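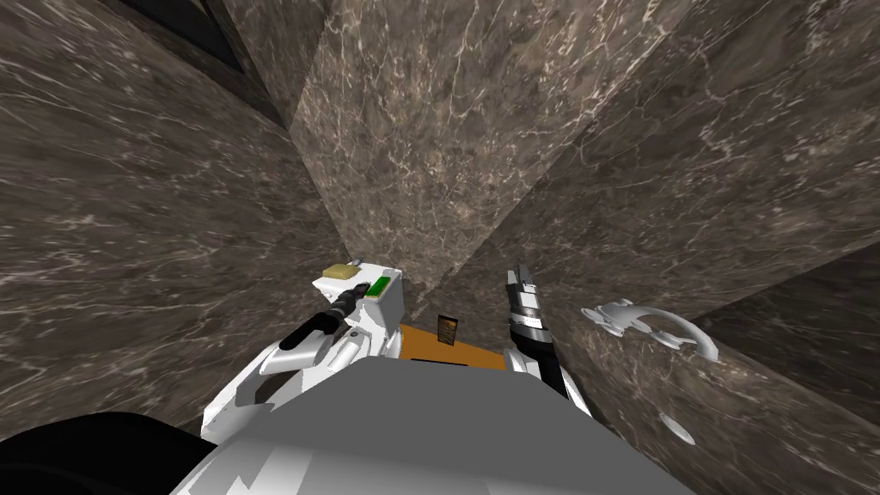 Sharada Achari:先别动规划器。Gotwood 报“无可行路径”的时候,十有八九是有人喂了它一个没有路的世界。你把碰撞场景导出来看一眼,再决定要不要骂它。我在 Pai 的旧分支上跑同一个种子,能过。

工单标题:Ostolcombe 大理石场景,双臂预抓取阶段规划失败,夹爪长时间张开等待
状态:已定位,修复待合并
组件:Pai(感知)、Gotwood(规划)、Ratier 控制栈(腕部话题同步)
严重程度:提单人填“阻塞”,值班改为“高”,提单人又改回“阻塞”,目前停在“高”

问题描述

六月换了新的材质库之后,Ostolcombe 场景里凡是大块石面的布局,双臂任务都会卡在预抓取。目标物是橙色平面上立着的那块深色小长方体,左右两臂要从石壁之间的窄缝伸进去。旧材质下这个布局无聊得很,大家都拿它当冒烟测试。新材质下它突然有了性格。

日志里反复出现同一段:

[gotwood] start state valid
[gotwood] goal sampling: all candidates in collision
[gotwood] falling back to previous plan
[gotwood] previous plan: none
[task] waiting for planner

最后这一行可以一直刷下去。任务层没有超时,写它的人显然对规划器怀有深厚的信任。git blame 查过了,写它的人是我。

复现步骤

拉取主干,使用默认的 Ostolcombe 配置,材质选石材组,种子固定。启动 Pai,等分割结果稳定,再启动 Gotwood。顺序反过来也会失败,只是报错更难看。批量跑 100 次,失败 40 次。把材质换成纯色,其余全部不动,失败次数归零。

我一开始的判断是右臂的关节限位写错了,为此花掉一个上午,还很有信心地在频道里宣布过。限位没有问题。宣布的那条消息我没有撤回,留作教育用途。
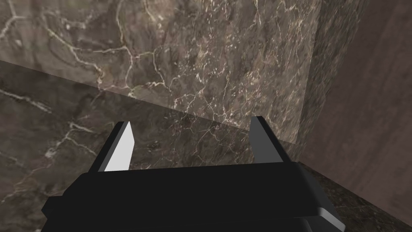
Devendra Dixit
仿真与感知集成工程师,本工单处理人

09:40
按 Sharada 说的把碰撞场景导了出来。她说得对,我先记在这里,免得后面写着写着忘了。

Gotwood 手里的世界是这样的:石块的正面被拆成一大堆薄片,每一片都有自己的编号、自己的包围盒,还有膨胀层。薄片的边界沿着白色石纹走,石纹越密的地方碎得越厉害。包围盒膨胀之后彼此咬在一起,正好把窄缝填满。一个尽职的规划器看到这种东西,除了说没有路,也没什么别的可说。

10:15
确认薄片来自 Pai 的实例分割后处理。新版后处理加了一个“边缘细化”步骤,本意是把贴得很近的物体分开。它的依据是亮度梯度,深度只作参考,权重低到可以忽略。在纯色场景里这没什么害处,毕竟也没有梯度可以让它兴奋。换成深棕底、白纹路的石头,它就把每一条纹路都当成两个物体之间的缝。

关掉边缘细化,重跑。薄片消失,大石块恢复成大石块。失败次数明显下降,可是没有归零。

10:50
剩下的失败换了样子。碰撞场景看着很干净,只是夹爪手指附近多出一小块悬空的障碍物,形状又窄又斜,位置随手腕走。规划器认为夹爪一直在跟这块东西相撞,于是所有目标姿态都被否掉。

也就是说,机器人把自己的一部分当成了障碍物,而且去哪儿都带着它。

11:30
悬空障碍物总在左指一侧,右指那边从来没有。回头看腕部渲染就有数了:左指内侧那一面是亮白的,右指内侧只是略浅的灰,外壳是黑的。自体过滤(self filter)的遮罩是按机器人模型投影生成的,理论上跟颜色没有关系。理论上。

翻了 Pai 的代码,遮罩投影之后还有一步“回收”:如果被遮住的像素颜色与邻近背景相似,就把它们还给背景,理由是避免遮罩过大吃掉目标物。提交说明写得很恳切,测试只有一个,背景是灰的。亮白的手指内侧挨着带白纹的石面,颜色相似这个条件成立得毫不费力,于是手指的一部分被还给了“背景”,又因为深度离相机很近,被当成一块悬在半空的石头。

Sharada 在评论里问:那右指为什么没事?
右指颜色太暗,跟白纹不像,跟深色石面又没像到阈值以内。它能幸免纯属运气,我不建议把这个当成设计依据。

11:45
顺便检查了俯视相机那一路,想确认两只手臂的白色外壳有没有同样的毛病。
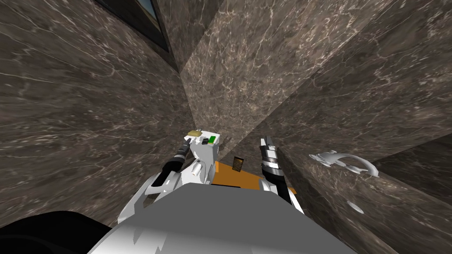 附件:俯视相机渲染,双臂伸入石壁之间的窄缝

这一路的遮罩是完整的,左右臂都被干净地扣掉了。原因查起来很扫兴:俯视相机的配置文件从来没有升级,还停在旧格式,“回收”这一项读不到,默认关闭。所以我们有一路相机因为没人维护而工作正常。我已经给这个配置文件加了注释,请大家在合并修复之前不要好心去更新它。

右侧石面上那个白色的弯曲物体也顺手查了。分割把它识别成独立物体,包围盒合理,离右臂的路径有余量,与本单无关。它下方那一小块白色的东西有时被并进石面,有时单独成一个实例,取决于种子。另开工单,优先级低,欢迎认领。

13:20
午饭后的第二个假设:时间同步。腕部图像话题是 30 Hz,关节状态快得多,如果遮罩投影用的是过时的关节角,手指边缘也会漏出来。Ratier 控制栈那边给的接口默认取“最近一帧”,至于是往前最近还是往后最近,文档用了一个很有诗意的词,叫“适当”。

实测偏差 40 ms。手臂移动时,遮罩边缘确实会滞后一点,露出一条细边。手臂静止时没有影响,而我们的卡死都发生在静止状态下(它在等规划器,规划器在等一个不存在的空隙,双方都很有耐心)。所以同步问题是真的,但跟这次的卡死没有因果关系。我把它拆出去单独跟踪,免得有人修好了它以后来关这张单。

13:55
Sharada 提议直接给夹爪模型换一个颜色,左指内侧涂暗,五分钟收工。

我考虑的时间比我愿意承认的要长。问题是模型要跟实机外观对应,改了渲染就等于让 Pai 在仿真里考试时看答案。另外这条“回收”规则总会找到下一个跟背景颜色相近的零件,到时候我们又得涂。否决。提议保留在评论区,她要求署名。

14:30
修复方案写成 2 个提交,分开评审:

第一个提交,边缘细化必须有深度证据。亮度梯度只负责提名,深度不连续才有资格切分。平面上的纹路再花哨也切不开。真正紧贴、深度又几乎一致的物体会因此粘在一起,这个代价写进了已知问题,目前的任务集里还没有碰到。

第二个提交,删除遮罩“回收”。整段删掉,没有加开关。加了开关总有一天会有人把它打开,多半是我。原来担心的“遮罩过大吃掉目标物”,改用收紧投影边距来处理,边距写进每个夹爪自己的配置里。

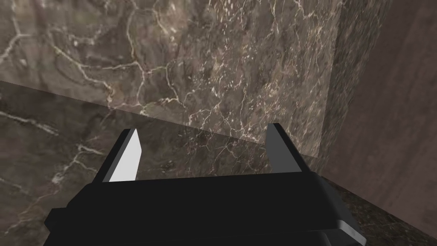 改完之后先看单帧结果,再放任务层去跑,这个顺序请大家保持,我上次反过来做,得到一个通过的任务和一个完全错误的世界。单帧要看的地方很固定:夹爪两指之间的空隙应当是空的,点云里不许有东西;指尖后面那条石块下沿应当是一条连续的直边,不许断成台阶;石面上的白纹在实例图里应当完全看不出来。如果实例图还能让你认出石头的花纹,说明第一个提交没有生效,多半是缓存。

缓存这件事单独啰嗦一句。Pai 会把分割结果按场景哈希存盘,哈希里包含几何,不包含后处理版本。也就是说你改了后处理,重启,兴冲冲地看结果,看到的还是昨天的。我在 15:10 到 15:40 之间认为自己的修复无效,其间还重写了一遍。重写的那版跟原来的几乎一样,已经丢弃。清缓存的命令:

pai cache drop --scene ostolcombe --all

不加 --all 只会删索引,文件还在,下次启动它会热心地把索引重建回来。

16:20
清缓存,石材组,固定种子,重跑 100 次,没有再出现预抓取卡死。有几次失败发生在更靠后的阶段,原因是左腕与石壁的余量不足,Gotwood 老老实实地报了碰撞对和距离,这种失败我很欢迎,它至少说的是人话。纯色材质组也跑了,没有回退。

给任务层补上了等待规划器的超时,到点就报错退出,并打印碰撞场景的导出路径。早该有的东西。

16:45
Sharada 的评审意见:第一个提交通过;第二个提交要求补测试,背景至少要有一种石材和一种浅色,灰色不算。另外她指出我的提交说明里“愚蠢”一词用了不止一次,建议改成“不适用”。已改。

遗留事项

时间同步偏差,已转给 Ratier 控制栈维护方,附录包。请他们顺便解释“适当”。

缓存哈希加入后处理版本号,由我来做。做完之前,凡是报告“改了没效果”的,请先清缓存再来找我。

俯视相机配置文件升级,等第二个提交合并后再动。注释里写了原因,也写了我的名字。

白色小块的分割不稳定,新工单已开,无人认领。

规划失败时默认附上碰撞场景导出,Sharada 负责,她说本来就该这样,我没有异议。

工单在补完测试之前保持打开。临时绕过办法:在腕部相机配置里关闭 edge_refine 和 mask_reclaim,清缓存,重启 Pai,然后再启动 Gotwood。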